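How to comment on a zoning variance in Nutlow

Posted Jul 15, 2019

Quick version, hearing season is on us and people keep asking.

1. Find the case number. It's on the orange sign at the property, or on the town's agenda page. The Fedoruk Street case is 799.

2. Read the application first. Setbacks, parking, number of units. Skip the cover letter.

3. Write your comment. One page, case number on top, your street address. Stick to the variance itself, the board can't rule on weather you like the owner.

4. Get it to the clerk 3 days before the hearing. Email is fine. Paper copies, bring 2.

5. Want to speak? Sign the sheet by the door before it starts. You get two minutes, no trading time.

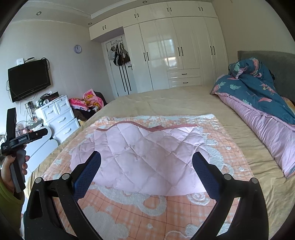

Bedroom with a large bed.

Missed the deadline? You can still speak. Appeals go to the county, $75 fee, form is at teh clerk's window.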